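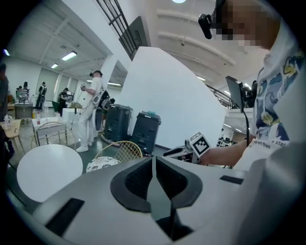 Killian Ferrand wrote to ask whether hand-held gripper demonstrations are good enough to replace teleoperation in the Godinho study, or only cheaper to collect. His question comes up often enough that it now heads the list.

Do hand-held demonstrations replace teleoperation?
For pick-and-place, yes, within the limits of our test. A policy trained on 1012 hand-held demonstrations matched one trained on 1000 teleoperated ones. For insertion it did not, and we still mix in teleoperated data.

How is the gripper pose recovered?
Visual-inertial tracking from the wrist camera, followed by an offline pass. Episodes with a tracking gap are dropped whole. We do not interpolate.

What are the square markers for?
Gripper identity and a check on relative pose when two grippers are in use. They are not used as policy input.

Does the wrist view need a clean background?
No. Lucienne Gilbert trained one model on plain-background episodes and one on episodes with people and furniture in view. The second transferred better to the Damitz test room. Each result is the mean of 5 seeds.

How many tasks are covered?
3: cup placement, drawer closing and peg insertion. Cloth folding was cut in April when the labels proved inconsistent between annotators.

Can I use the data with a different arm?
Yes, if the jaw opening is close to ours. Rescale the width channel first. The Brirkari conversion script handles this, but it assumes parallel jaws.

When is the next release?
31st August. It adds the raw inertial logs. Questions about the file layout go to Maëlys Hamel.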